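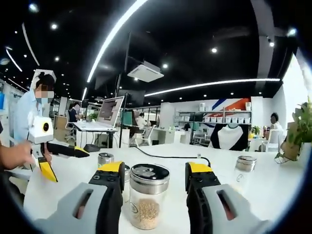 Hillura opens its pantry refill shop in Pestach this September

I've been wanting to write this one for ages! Hillura, the dry goods refill shop I've been planning at my kitchen table for longer than I'd like to admit, opens its doors in Pestach in September. We're at the bottom of Catell Street, in the old shoe repair place, and we open at 9 in the morning.

The idea is simple. You bring a jar (any jar, as long as it's clean and has a lid), we weigh it empty, you fill it with as much or as little as you want, and you pay for what's inside. If you need two spoonfuls of sesame for one recipe, buy two spoonfuls. I grew up with a grandmother who shopped this way, and I still have half her lids and none of the jars that go with them.

We'll start with 281 dry goods – grains, beans, flours, seeds, spices, and a wall of teas I got a little carried away with. Most of the rice and all of the chickpeas come through Valcárcel, a family importer I've bought from for years. The flours are milled close to home, and they'll change with the harvest, so please don't be mad at me if the rye runs out before the holidays.

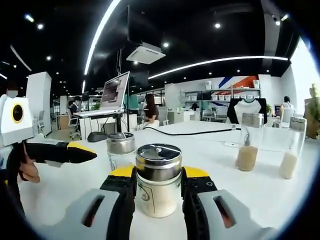
Lidded jars keep pale powders or grains close at hand.

A few things people have been asking me. Yes, you can buy a jar at the shop if you forgot yours. Yes, we take cards. No, we won't be doing nuts at first, as I want a separate counter for them and the carpenter is booked solid. Coffee will come later too, once I've made up my mind about the grinder.

The first 300 customers through the door get a cotton bag with our name on it, and anyone who signs up for the shop newsletter can come to a free evening on storing flour and grains at home. I'll be teaching that one myself, so expect a lot of talk about pantry moths and where to put the bay leaves!

If you write about food or local business and want to come by before we open, I'd love to show you the place. It's only about 400 square feet, so it won't take long, but there will be cake.

Press contact: Burgi Schnyder, owner, Hillura, Catell Street, Pestach. Interviews and shop visits by appointment, mornings preferred.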